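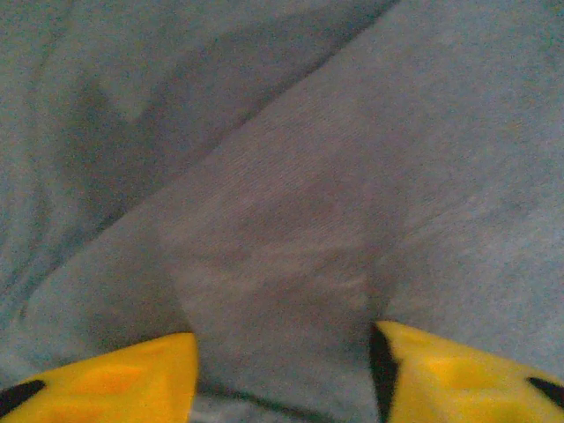 Why Does a Blanket Keep You Warm?
By Jintana Thepsuriya

When you crawl into bed on a chilly night, your blanket feels cool at first. Then, little by little, you get toasty, all the way down to your toes! So where did the heat come from? Did the blanket make it?

Nope! You did. Your body is making heat all day and all night, even while you are fast asleep and dreaming about pancakes. It gets the energy to do that from the food you eat. Without a blanket, the heat drifts off your skin and into the room, and the cool air around you takes its place.

A blanket slows all of that down. If you look very closely at a fuzzy one, you will find lots and lots of tiny hairs, all tangled together, with little pockets of air between them. Heat has a hard time getting through air that is sitting still, so most of it stays right there with you (lucky you).

Birds do the same sort of thing when they fluff up their feathers in winter, and so does a cat with a good thick coat.

Try it at home! Ask a grown-up to help you fill two jars with warm water and put the lids on. Wrap one in a blanket and leave the other one bare. Go and play for half an hour, then come back and feel both jars. Which one is warmer?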